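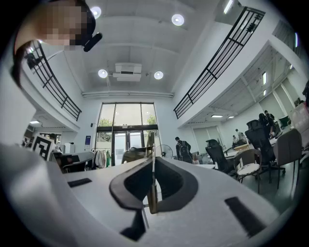

Section 3: Fitting the Fasanstead ceiling fan

Read this section through before you start. The work takes two people, one on the steps and one passing parts up.

CAUTION: Switch off the lighting circuit at the consumer unit and check that it is dead. The wall switch alone is not enough.

1. Find a joist or beam to take the weight. Do not hang the fan from plasterboard.

2. Hold the bracket against the joist and mark the two screw holes.

3. Drill a pilot hole at each mark, 60 mm deep, and drive in the long screws from bag B until the bracket no longer moves.

4. Pass the cable through the down rod, then lift the motor and rest its ball joint in the bracket. Turn it slowly until the slot drops over the pin.

5. Join the wires colour to colour. Brown goes to live, blue to neutral, green and yellow to earth.

Note: If your ceiling cable is the older red and black type, stop and ask an electrician.

6. Slide the cover up over the bracket and tighten the side screws by hand.

7. Fit the blades last. Put every screw in loosely first, then tighten them all.

CAUTION: The blades must be more than 2 m above the floor -- measure from the lowest point, with any rug in place.

8. Restore the power and run the fan on its lowest speed. A slight hum is normal. If it wobbles, switch off and go to Section 4, Balancing the blades.

Spare screws and rods can be ordered under part number 368.

Text revised 22 Jun 2021, H. Lindemann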